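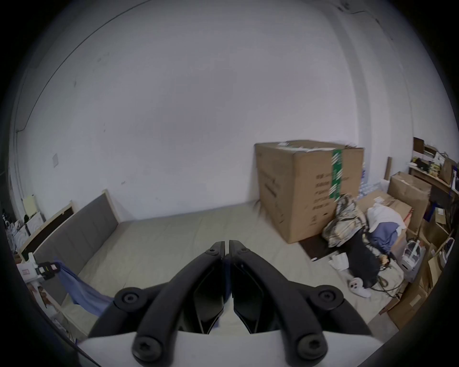
How do I stop a fitted sheet from popping off the corners?

Measure the height of the mattress, pad included, and buy a sheet with a pocket at least two inches deeper than that. Most sheets that pop off are too shallow.

Asked 14 Dec 2023 in Bedding and Laundry

More detail: it's a queen from Fadness with a thick pad on top. The sheet fit when I bought it. Now the two corners by the wall come off most nights. I wash on hot and dry on high, if that matters.

3 answers
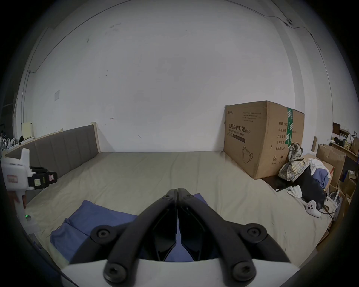 Mei-kuen Lui
Community helper, Bedding and Laundry

Hot wash and high heat is your problem. Cotton shrinks and the elastic gets tired. Wash on warm, dry on low, and take the sheet out while it's slightly damp. Then put the far corners on first, the ones you can't reach easily, and finish with the near ones. If the elastic has no snap left when you pull it, get a new sheet. Thread count won't help. I have a 400 that slips worse than my cheap ones.

Washington Godoy
Member

suspenders. the clip kind. $26 for mine, had them since January and no trouble
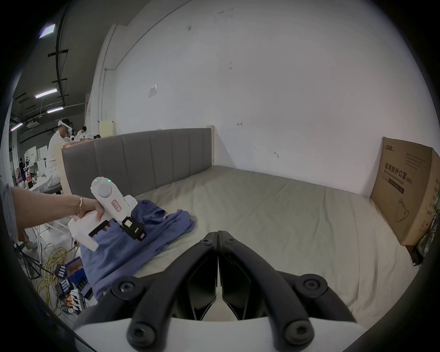 A thin bangle can catch on sheet elastic.

Agree with Mei-kuen on the order of the corners. I'd also take jewelry off first, I've pulled threads that way.

Berwyn Jenkins
Member
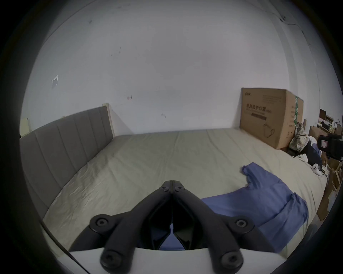

Check which way round you have it before you spend money. A queen is longer than it is wide, and a sheet put on sideways will go on if you stretch it, then let go overnight. Solid colors make this harder. With a plain pale one like the beige-green sheet here, there's no stripe or pattern to go by, so find the tag. On my Istholm set it goes at the bottom right, but other makers do it differently. I put a safety pin through the hem at the foot end.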